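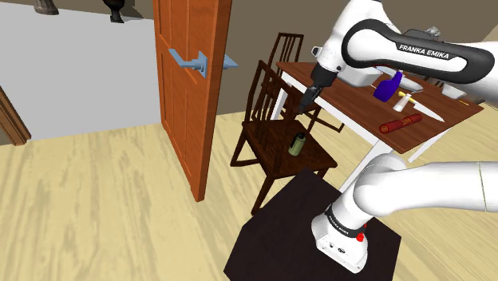
Robbery on Kennedy Road, anyone know more?

ernitz_local
Feb 1, 2023
Two men held up the pharmacy at Kennedy and Jurngate last night, a little before 10. The clerk, Océane Gill, was pushed to the floor and hurt her wrist. They left on foot toward the rail underpass. Police had the block closed until after midnight. Does anybody have anything beyond that?

pharm_regular
My sister works the morning shift there. Océane is home and doing okay. They took the register drawer and some 67 dollars in lottery cash, nothing from behind the counter.

JSteyn
I heard there were three of them, with one waiting in a gray car.

ernitz_local
Where did you hear that? The officer who talked to the neighbors, Lachance I think, said two men and no car.

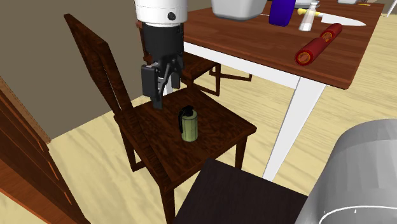 He also said they want door camera footage from anyone on Jurngate between 9 and midnight. You can drop it off at the Zodbridge station or call the front desk.

JSteyn
From a guy at the gas station. He may have it wrong.

lorne_s
This is the second one on that corner since the start of January. The streetlight by the underpass has been out for six weeks. I reported it twice and got a ticket number both times.

pharm_regular
A streetlight would not have stopped this. The store is lit up like a ballpark.

lorne_s
They didn't run off through the store. They ran through the underpass, where it's pitch dark.

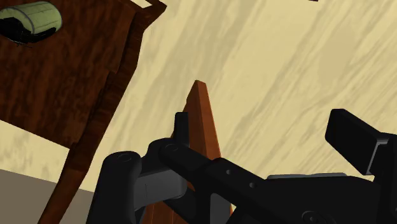
I'm not saying it's the whole problem – but it's the part the city can fix this week.

jocelyn_L
I live two doors down. I sent in my footage this morning. It shows two people running and no car, but it only covers the sidewalk side.

JSteyn
Fair enough, two then.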